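FOR IMMEDIATE RELEASE
January 26, 2019

Rurnasar opens its parts tables, and they all get a cloth

Hi from Rurnasar! We're the little workshop-supply outfit in Vustilden, and I get to write the fun news this time: our new cloth-covered work tables are ready to order.

I spent years chasing small metal parts across bare tabletops, so I'm a bit in love with this one. The cloth is a plain gray-blue, finely woven, and it runs right up to a good straight edge.
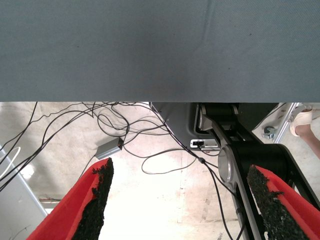

Gray-blue cloth at the table edge, with thin black cables looping over the concrete floor.

Now, cables. Every shop I visit has a nest of them under the bench, and ours is no better (sorry, Odico, I know you like things neat!). So each table order comes with 50 cable ties and 2 hook strips. You can fit them in an afternoon – or leave them in the bag until spring, like me. 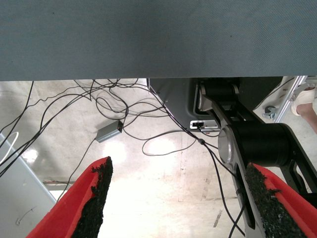
Cables under the table, a few of them hanging straight down at the left.

On top is where the cloth earns its keep. Gears, rings, flat plates, all the stuff that skates off a hard surface, get a softer place to land, and the dark color makes bright metal easy to spot. Rusnák, our sewing partner, hems every cloth by hand and will do odd sizes if you ask nicely.

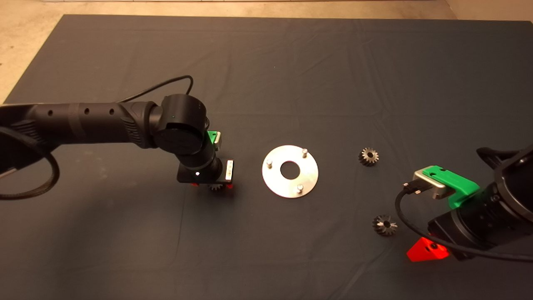 A round metal plate with a hole in its middle, laid out on the dark cloth, and a small toothed gear.

The first batch is 23 tables, with 80 spare cloths for anyone who already has a bench they like. Come by the Vustilden shop and try one out, and bring your own box of bits!

Orders and press questions: the front desk at Rurnasar, Vustilden.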